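Visit to the Zadby demonstration hall: Huneo two-arm handling kit

Members of the Watkins procurement group attended a morning session in February to review the Huneo kit, which Erau offers on lease to small packing and assembly firms. The kit is supplied as a bench cell with two arms, grippers and wrist cameras. Wrist camera views were made available to visitors throughout the session. 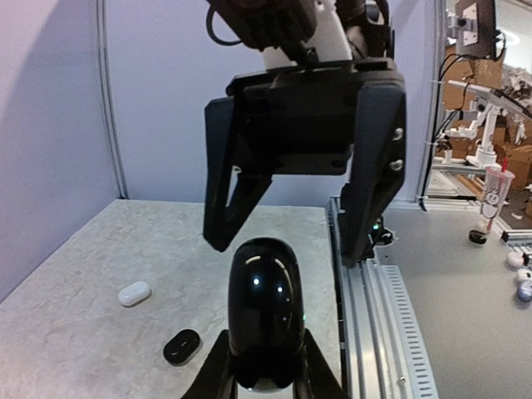
Wrist camera view of the Huneo cell, with one gripper holding a glossy black object and the other open above it.

Erau quotes a lease term of 16 months and a delivery time of 72 hours within the metropolitan area. Installation requires one technician and a standard power outlet. The monthly charge is $1784, including remote support. 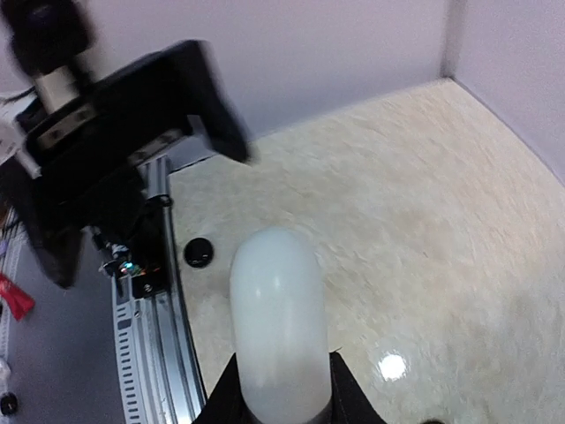 Surface finish was a particular concern for our members, many of whom handle moulded goods. Shiny parts can confuse a camera, and the group asked how the cell manages glare. The white piece between the fingers was a fair test in this respect, being smooth, glossy and without any visible label. Erau's staff advised that exposure is set separately for each wrist.

Training is delivered on site over 2 days and covers teaching by demonstration, fault recovery and routine cleaning.

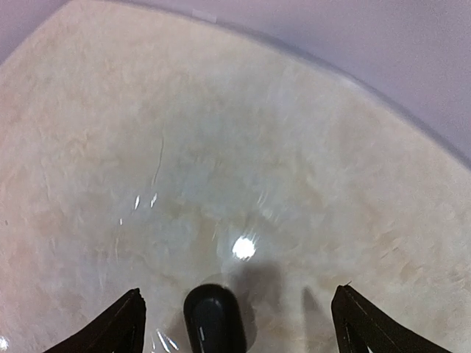

Operators are not expected to write code. Refresher training is charged separately, and the group considers that it should form part of the lease.

The safety documentation was complete and clearly organized. 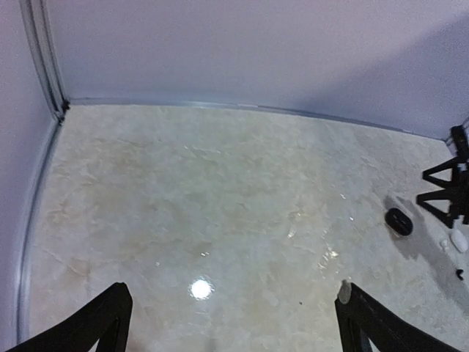
It does not, however, address shared use of a cell by two shifts, and Erau has undertaken to supply a supplementary note. Watkins will defer its recommendation until that note has been received.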